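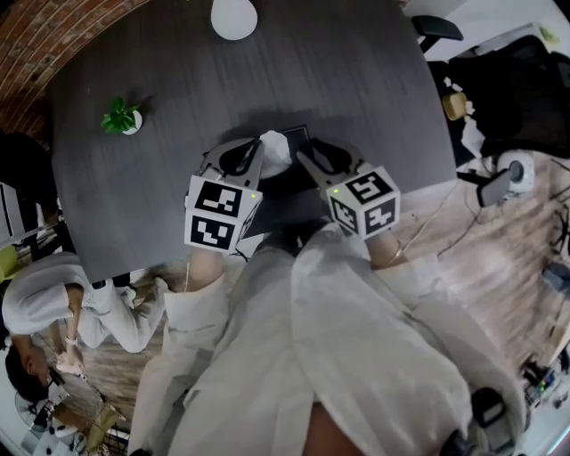

PRE-SESSION CHECK – HAND-HELD GRIPPER COLLECTION, TABLE TASKS
Site: Parkcombe, 2nd floor
Date: Friday, May 3, 2019
Checked by: Manon Zacharias
Copy to: Ashok Mathur
Batch: Wijaya, pick up and set down, small soft items

Did this fast between the morning and afternoon blocks. Comments where needed, otherwise OK means OK.

1. FLOOR AND CABLES
Walkway behind operator clear – NO. Cables loose on the floor on the right side of the table. Tape or reroute before afternoon block.
Thin white cable to right gripper has slack for full reach – OK, but it crosses where people step. Same note as last time.
Electronics on floor away from feet – marginal. Push back toward wall.
Loose paper and packaging picked up – NO. Some by the big office chair. Bin it.
Boxes and baskets out of the way – left side, ok if nobody backs up. Move anyway.

2. GRIPPERS
Marker cubes tight, no wobble – OK left, OK right.
Marker faces clean, no tape over the squares – OK. Wiped both.
Green light on, both sides – OK.
Fingers open and close all the way, nothing sticking – left slow on first squeeze, fine after. Watch it.
Finger tips, cracks or peeling – OK
Strap marks on operators skin after last block – none reported. Ask again at the break.

3. OPERATOR
Sleeves clear of the cube and fingers – loose sleeves today. Roll and pin.
Jewelry off – NO. Thin bracelet, right wrist. Off before restart please, it can catch.
Head camera snug, not pressing – OK
Break every 34 episodes – OK, they were keeping to it.
Second person stays out of arm reach during recording – reminded. If you need to be down on the floor by the table say so first, and operator stops. Not "nearly done", stops.

4. TABLE
Surface dry, no crumbs – OK
Plant – leave it, we want some clutter in this batch. Upper left is fine. If it gets moved write it in the log.
Items on table match task card – card says soft item plus one flat item. OK.
Sharp or breakable objects – none on card.
Lighting, hard shadows over the markers – soft shadow only, OK.

5. RECORDING
Disk space for afternoon – 88 GB free. Enough for today, not for Monday.
Clock sync both grippers – OK, done twice becuase first one timed out.
Bad episodes flagged not deleted – OK, 12 flagged this morning, mostly drops. Keep the drops, Ashok wants them in as long as the markers stay in view.
Total for batch – nearly 1,000. Ulter set gets checked seperately.

6. RESULT
Hold. Restart after the cables, the bracelet and the sleeves are sorted – initials in the Stosico log for each one. Rest can wait till end of day.

Open from last check: cable cover for the right side, still not ordered. Ashok – can you?

M.Z.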